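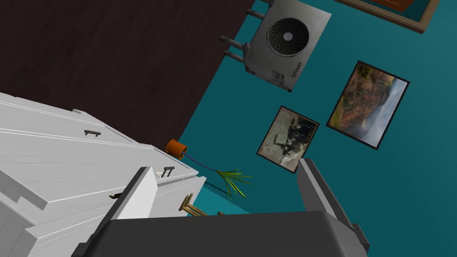
The case for local battlefields

A country that marks only its largest battles ends up with a poor understanding of its wars. Most fighting in the civil wars of the seventeenth century took place at bridges, in farmyards and along hedges, between bodies of men too small to earn a chapter in the general histories. Those places are now being lost to building and to neglect, and the present rules for protecting them do very little to prevent it.

The field at Ramincombe is a case in point. On a spring morning a garrison party of 94 men held the lane above the ford against a much larger troop of horse, and kept it closed until their powder ran out. The parish register records the burial of 20 soldiers over the following six days. No general was present and no pamphlet was printed in London. For these reasons the site was refused a place on the county list when the question was last considered in April. The assessors accepted that the fighting had occurred. They found, however, that it had not influenced the outcome of the war.

This test should be abandoned. Very few engagements of any period altered the result of a war taken alone, and historians still disagree over which ones did. A garrison that stopped a supply column for half a day may have mattered a great deal to the town waiting for it. It certainly mattered to the families who paid for the burials and who, as the churchwardens' accounts show, were still asking for relief a decade later.

Higinio Zavala, whose study of the Brakedent garrisons remains the best account of the western fighting, has argued that small actions should be judged by the quality of the evidence they leave behind. It is a sound principle. Large battlefields have been walked over, ploughed and searched with metal detectors for generations. A minor site may keep its scatter of shot almost undisturbed – and with it the only reliable record of where men stood and in which direction they fired. Once the topsoil has been stripped for a car park, that record cannot be recovered.

It will be objected that protection costs money and that landowners cannot be expected to carry the burden. The objection has some force. Yet what is proposed is modest: a survey before any ground is broken within 100 metres of a documented action, with the findings placed in the county archive. Farming would continue as before. Footpaths would not be moved.

The county list is due to be revised again next year. The authority should use that occasion to remove the test of national influence and to reconsider Ramincombe on the strength of its records.

28 May 2014

Contact us | © 2014 Brakedent Historical Review. All rights reserved. | Back to top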